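Buscar en la revista Buscar Introduzca un término

Inicio Robótica Industria Hogar Suscripción

Coger una tarjeta de la mesa: el estado real de la manipulación doméstica

Octubre de 2025

Los robots aspiradores resolvieron el suelo hace años. Lo que hay encima del suelo sigue casi intacto. 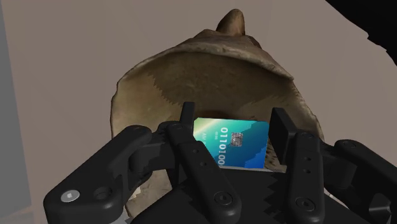 La dificultad de las tareas domésticas se suele atribuir a la percepción, y durante mucho tiempo fue cierto. Un sistema actual distingue sin grandes problemas un vaso de una taza. El cuello de botella se ha desplazado a los últimos centímetros: el contacto entre el dedo y el objeto, la fuerza aplicada, la reorientación posterior. Un objeto delgado y rígido apoyado en plano ofrece menos de un milímetro de canto útil. Una persona lo arrastra hasta el borde de la mesa o lo levanta con la uña. Una pinza de dedos paralelos no tiene uña, y el arrastre exige controlar a la vez la presión vertical y el rozamiento con la superficie.

Vekalell, una empresa de integración que trabaja para almacenes y lavanderías industriales, lleva desde septiembre evaluando una batería de 19 tareas menores: recoger cubiertos, doblar un paño, colocar una tarjeta de plástico en posición vertical, vaciar un recipiente sin volcarlo. El banco de pruebas, denominado Plurkach, combina ensayos simulados con repeticiones en mesa real. Hasta el cierre de este número se habían registrado 2.742 intentos.

De las 19 tareas, 11 superan en simulación el umbral que la empresa considera aceptable. En mesa real la cifra baja a cuatro. Las cuatro comparten dos rasgos: el objeto es rígido y su posición inicial varía poco.

«La simulación nos dice si la trayectoria es posible. No nos dice si el plástico resbala», resume Liên Dương, responsable de ensayos. Su equipo modifica en cada episodio simulado el coeficiente de rozamiento, la masa y la iluminación, con el fin de que el controlador no se ajuste a un único conjunto de parámetros. La técnica reduce la diferencia con el mundo físico, pero no la elimina. Los materiales deformables siguen siendo el peor caso – el paño de cocina fracasa en la mayoría de los intentos reales – y el coste de cálculo de simularlos bien crece deprisa.

En planta, la cuestión se plantea de otra manera. El taller Hoàng, dedicado al montaje de pequeñas piezas de latón, instaló una celda con pinza para alimentar una prensa. La pieza llega siempre en la misma bandeja, con la misma orientación, y la celda trabaja sin incidencias durante turnos completos. Cuando la bandeja se sustituyó por una caja a granel, el ritmo cayó por debajo del de un operario. El taller volvió a la bandeja. Es una solución frecuente: se adapta el entorno y se deja el robot como está.

Una vivienda admite mal ese planteamiento. Los cajones no están indexados, los objetos cambian de sitio y hay cosas que guardar dentro de otras cosas. La pinza, además, ocupa volumen. Introducir los dedos en un cuenco o detrás de un jarrón obliga a planificar el movimiento de toda la mano, con sus articulaciones y salientes, y las colisiones leves con el recipiente son una causa habitual de fallo.

Seltisus, fabricante de manos de varios dedos, defiende que parte del problema es mecánico. Sus ingenieros prefieren almohadillas estrechas con cierta elasticidad y eslabones que cedan ante un contacto inesperado. El argumento tiene base: una mano que tolera errores de posición simplifica el control. El inconveniente es el desgaste. La empresa recomienda revisar las almohadillas cada 1.000 ciclos, un intervalo asumible en una fábrica con mantenimiento propio y poco realista en una cocina.

Queda la velocidad. En las pruebas de Vekalell, recoger y orientar un objeto plano exige varias veces el tiempo de una persona, incluso cuando el agarre sale bien a la primera. Dương no lo considera prioritario. Para una tarea nocturna sin supervisión, sostiene, importa más la tasa de fallos que los segundos, y un fallo que deja el objeto en el suelo cuenta el doble que uno que lo deja donde estaba. La próxima ronda de ensayos de Plurkach incorporará ese criterio a la puntuación, junto con dos tareas nuevas de apertura de envases.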